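About Jovusgate

Jovusgate is a small cookery and home skills school. We teach adults and older children how to set up a kitchen, cook plain meals in it and leave it tidy. We started with one course and a borrowed hall. We now run 14 courses a year from our own rooms in Cullinane Yard, behind the bakery.

The school was set up by Themba Khumalo and Tadhg Ó Súilleabháin. Themba cooked in hospital and school kitchens before he began teaching. Tadhg fitted kitchens for a living and still looks after ours. The two of them plan every course together, and one or the other is in the building whenever a class is on.

Our rooms

We have 2 teaching kitchens, named Clodar and Jarnell after the streets on either side of the yard. Clodar is the larger and has gas hobs and a long table for eating at. Jarnell is laid out like a kitchen at home, with a single run of worktop and the small appliances most people own. Beginners start in Jarnell.

The worktop there has a white marble pattern and the wall is tiled in green and grey. The toaster oven stays out all the time, as do the chopping boards. Dry goods go in clear canisters with lids so that everyone can see what is left.

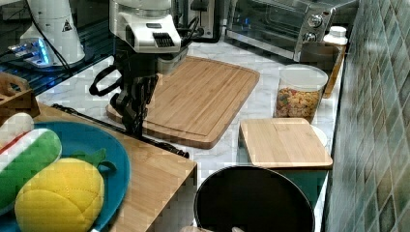
The worktop in Jarnell, with the large bamboo board, the toaster oven and a lidded canister.

Every course begins with the worktop. Before any cooking, learners clear a space, put the board down and decide where the pan and the plates will go. It takes up most of the first session. People who have cooked for years tell us this was the part they used most when they got home.

What we teach

First Kitchen is our main course. It runs for six weeks and covers knives and boards, soups, eggs, rice and pasta, one-pan suppers, and storing what is left over. No experience is needed.

Put Away is a short course on storage and tidying. It deals with drawers, boxes and shelves: what to keep near the hob, what can go up high, and how to sort a drawer that has filled up over the years. You are welcome to bring measurements from your own kitchen and Tadhg will go through them with you.

Small Hands is for children with a parent or carer. The younger ones lay out plates and bowls and sort play vegetables before moving on to real ones. We have plush corn and a stripy green one that the children call a leek or a spring onion, depending on who you ask. They learn where things live in a kitchen and how to put them back. 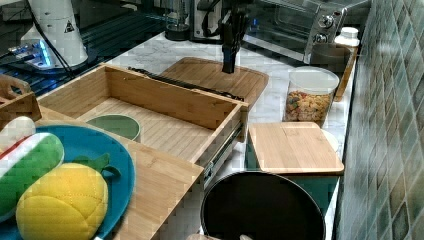

Parents stay for the whole of each Small Hands session, which ends with everyone helping to clear up. Plates and bowls are put away first, boards are wiped and dried, and the toys go back last as they are the hardest to part with.

Joining a course

New courses start in September and again after Christmas. First Kitchen costs £47 for the full six weeks, with ingredients included. Please wear flat shoes and bring an apron and a box for taking food home. Tell us about any allergies when you book.

The office is open from 9.30 in the morning until 4 in the afternoon. If you would like to see the kitchens before booking, ring first so that we can find you a time between classes. The entrance to the yard is step-free and there is parking for bicycles by the gate.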